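Clovix Twin Bench Kit
Two-arm tabletop kit for home and shared shops

I've been building and rebuilding this thing since last winter, first on my own bench and then in a corner of the Hajji shop, and I finally like it enough to sell it. The Clovix Twin is a pair of white arms on one long mounting rail, sized for a table you can reach across. You get both arms, both grippers, the rail and the cables in purple (I love the purple, sorry if you don't).

My test job is cookies! I tried blocks and bolts and got bored fast. Cookies come in all kinds of shapes, they sit low in their trays, and a heavy-handed grip leaves crumbs you'll be finding for days.

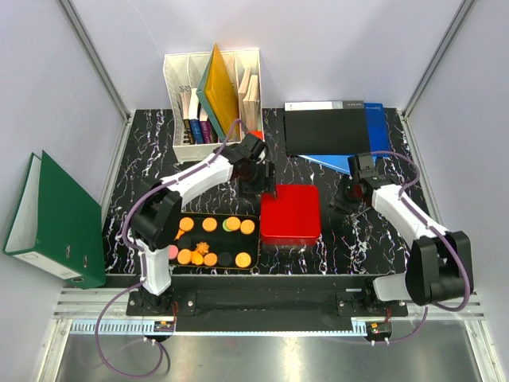 Both arms on the rail, with the red tin between the grippers and the cookie tray at left.

The marbled top is my own, so it doesn't ship with the kit. Any flat table will do as long as the front edge is straight enough to take the rail. Mine was a hair off and I ended up shimming the left end, which took longer than bolting on both arms.

What's in the box
Two arms with bases
Two grippers
One mounting rail, black
Cable set, purple
Bag of 52 screws (you'll have spares)
Konen hex driver

About the fingers
The long slim fingers are the part I get asked about most. My first pair was way too fat and kept bumping the next cookie over, so I had a narrow metal set made up by Mirico and never went back. They get down between the cups of a candy tray, and they're shiny, so think about where your lamps go before you start tuning anything.

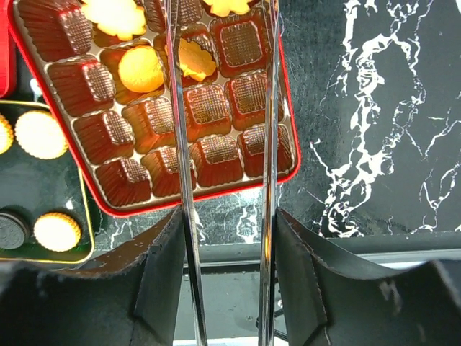 Getting the grip right took me 13 evenings of fiddling. I start with the gripper almost closed, creep down, and back off the second I feel like I'm rushing. The flower shapes are fussier than the plain round ones for me, and I turn the wrist a little to find two good spots on the edge. Write your settings down on paper. I lost mine once and I was grumpy for a week.

Setting up
1. Bolt the rail to the front edge and check it with a straightedge.
2. Mount both arms loosely, then tighten them a bit at a time.
3. Run the cables along the outside of each arm and leave slack at the base. More slack than you think!
4. Move each arm slowly by itself through its full reach before you run the pair.
5. Put your trays down and try one arm over each, nice and easy.

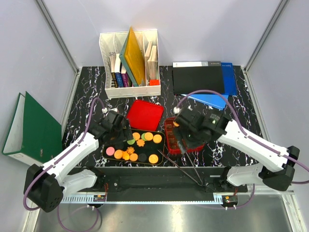 Price and ordering
The full kit is $452 plus shipping. I pack them myself in batches of 20, and the next batch goes out after 30 March 2023. If you're near the Hajji shop you can pick yours up and skip the shipping, just put "pickup" in the order note. Spare fingers are sold by the pair, and I'll swap any that show up bent.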